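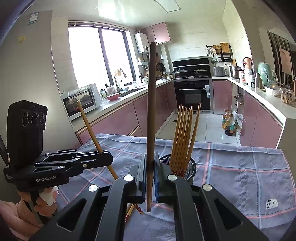
Grernwood open day, 3/31/23

I've wanted to get inside one of the Grernwood show kitchens ever since Octavio Acuña came back raving about them, and I'm so glad I finally made the trip out to Lerkeck (70 minutes by bus, bring a book).

The kitchen I fell for has pink cabinets down both sides and along the back, with a white worktop that wraps round in an L. I thought it would be sickly. It's lovely! There's a big dark-framed window by the sink and the daylight pours in, so the pink looks soft and a bit faded, like an old jumper. Even the bowl next to the oven is pink.

What kept me longest was the table, though. Checked cloth, blue-grey with pink and white stripes, and a black wire-mesh pot of bamboo chopsticks in the middle of it — such a simple way to keep them. Some have red and white flowers on them, and there's a long dark brown wooden one too that I'd happily have taken home.

Geum-ok Bae gave the talk on looking after wooden tableware. Wash by hand, dry straight away, and stand them up with plenty of air between them. She oils hers every June. I have been leaving mine in a drawer, damp, for years — sorry, chopsticks.

### Getting there

- Bus to Ilier Road, then a 15 minute walk uphill
- Entry was 3 pounds, tea included
- The Gowda bakery stall sells out early, so go there first

They had over 800 visitors last year, and it still felt roomy when I went. The next one is in June and I've already put my name down.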